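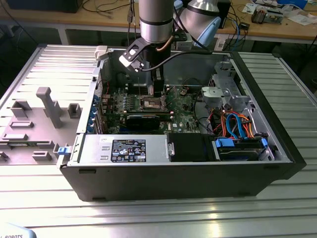
Thermal paste, again. Notebook entry, 24th November

Totov sent over the data sheet for the Ploka compound, and I have now read it twice. The claim is "no measurable degradation over 4000 hours." No measurable degradation of what? Conductivity in the tube? Core temperature at full load? The sheet doesn't say. There is a graph with a flat line and no units on the vertical axis. I have asked for the units and expect to be sent the same graph in a larger size.

For the record, I have nothing against the stuff. It spreads fine and it wipes off fine. My problem is with the price, and with Estrella Nava being told on the phone that our old paste "dries out and fails" after a year. Says who? The people selling the new one.

What we have of our own

The Villaseñor room logs are the only numbers I trust, and I don't trust them much. The desktops there run the Lukau job most nights, so they get a decent workout. The oldest log goes back to January and covers 876 hours under load on the old paste. Peak temperature wanders up and down with the room heating. If there is a trend in there I can't find it by eye, and I don't want to fit a line to it and then believe the line.

Problems with the log, so that I don't forget them later:
- Room temperature was only written down when somebody felt like it.
- Fan filters were cleaned at least once in the middle. No note of when.
- The sensor reads in whole degrees and we are arguing over two or three of them.
- Lukau was updated in the spring and may well push the processor harder than it used to.

Any one of those could swamp the thing we're looking for. The filters alone would do it. I would bet that most of the "repaste your computer and it runs cooler" stories online are really "I opened the case and blew the dust out" stories. People do both at once and give the paste the credit.

On the spreading argument

Estrella favors a thin coat with a card. I put a blob in the middle and let the cooler do the work. We have both read long pages by people who are very sure of themselves. The ones with actual measurements show differences smaller than what you get by taking the cooler off and putting it back on the same way. So before anyone compares methods, or compounds, somebody has to do the boring part: same machine, same paste, same method, remounted over and over, to see how much it moves by itself.

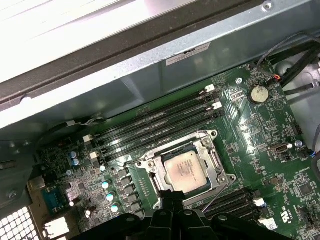

Screw tension is the other thing that gets ignored. If one corner is a half turn looser than the rest, the paste layer is a wedge, and no compound at any price is going to fix that. Cross pattern, a little at a time, down to the stop. I want it written on the sheet each time who did it, no matter how silly that feels.

Old residue: alcohol and a lint-free wipe, let it dry, second wipe. Totov also lists a "prep fluid" in two bottles. I smelled the first bottle at their counter and it smelled like alcohol. Left it there.

What would change my mind

A difference bigger than the remount spread, on more than one machine, with the filters clean for both pastes and the room temperature written down. That's all. I don't need 4000 hours of it. I'd take 1000 if the conditions were held steady, and I'd want the old paste run for the same length of time alongside it, which the data sheet did not do, or at least doesn't show.

Until then I see no case for ordering the big pack. The quote from Totov is good for 31 days and I'm happy to let it run out. They will send another one. They always do.

To do
- Put a cheap thermometer by the intake in Villaseñor and log it with the rest.
- Ask whether anyone remembers the filter cleaning.
- Find out which Lukau version ran before spring. The old installer may still be on the shared drive.
- Remount series on one desktop with the old paste first. Ploka stays in the drawer until that's done.
- Weigh the half-used tube. Estrella thinks I use too much and she may be right about that one.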